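Galtuvora Planning Software: Frequently Asked Questions

Last revised February 15, 2023

What does Galtuvora do?
Galtuvora is a motion planning and task sequencing package for two-arm workstations. It is maintained by the software group at Vokell under the direction of Raquel Seixas.

How is the software installed?
The supported method is a Conda environment. Installation through other package managers may work, but the group cannot answer questions about it.

How long does the planner search before it gives up?
The default limit is 2000 samples per arm. If no path is found, the planner tries again up to 5 times and then returns an error to the task script.

Can both arms move at the same time?
Yes. Each arm reserves the space it will pass through, and the second arm waits if the two regions overlap. The minimum clearance is set to 70 millimeters and may be changed in the station file.

Are household objects supported?
Mug trees, plate racks and small lidded containers have grasp templates. A toaster oven is entered as a fixed obstacle with a hinged door – the door must be given its own joint limits.

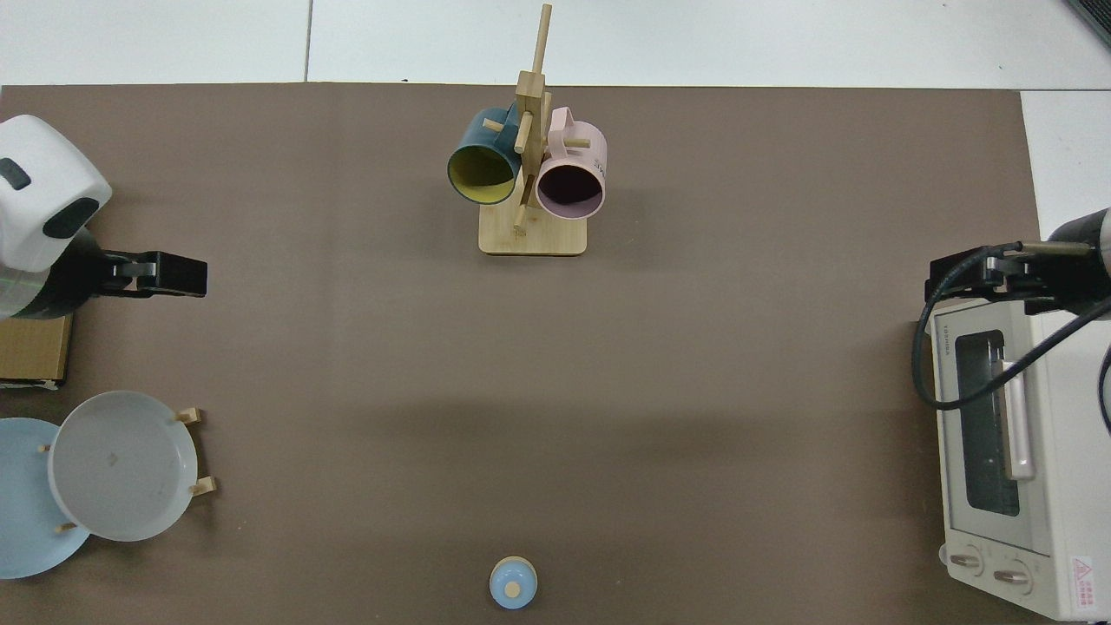 Templates are stored separately from the station file, so a new object may be added without repeating calibration. Users should run the collision check after every change to the object list.

Who reviews new templates?
Submissions are read by Tatu Muli and Hadiza Briggs. A reply is normally sent within 10 working days. The next release is planned for March.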